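Household Robotics, Lecture Notes
Week of Wednesday, November 19, 2025
Notes by Myfanwy Powell, with additions by Ynyr Hughes

Welcome back, everyone, and thank you for the lovely questions last time (I have tried to work as many of them in as I could). We left off with the floor-cleaning machines, which have had the easier life of it, and now we come to the kitchen and bathroom sink, where things get a good deal harder.

Think about what you do when you pick a sponge out of a basin. You reach over a rim, you dodge the faucet, you close your fingers on something soft and maybe slippery, and you do it all while thinking about dinner! A machine has to settle each of those matters on purpose. Ynyr likes to start with the reach, and I like to start with the grip, so you will hear both versions before the term is out.

The Trostance exercise, which you should have read by now, comes to 497 attempts at moving a small item from a basin to the counter beside it. Please look at where the attempts go wrong before you look at the totals. Many of the failures come before anything is touched, when the arm picks a path that brings the wrist too near the faucet. The Kumden reading covers the same ground for shop-floor parts washing, and it is shorter, so do start there if you are pressed for time.

Sink task, simulated, with a blue item and a green one in the basin: 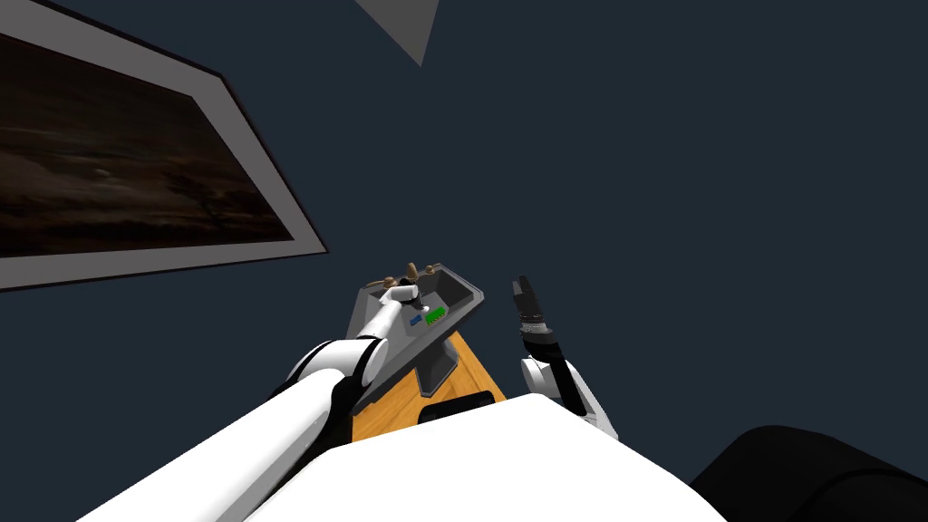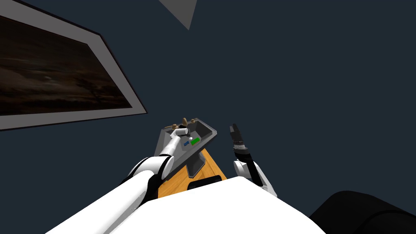
Can a robot be trusted to tidy a sink on its own yet?

In a tidy setup with a few known objects, it can often manage. In an ordinary home, with greasy plates, odd shapes and poor light, it still needs a person close by, and I would plan your March projects with that in mind.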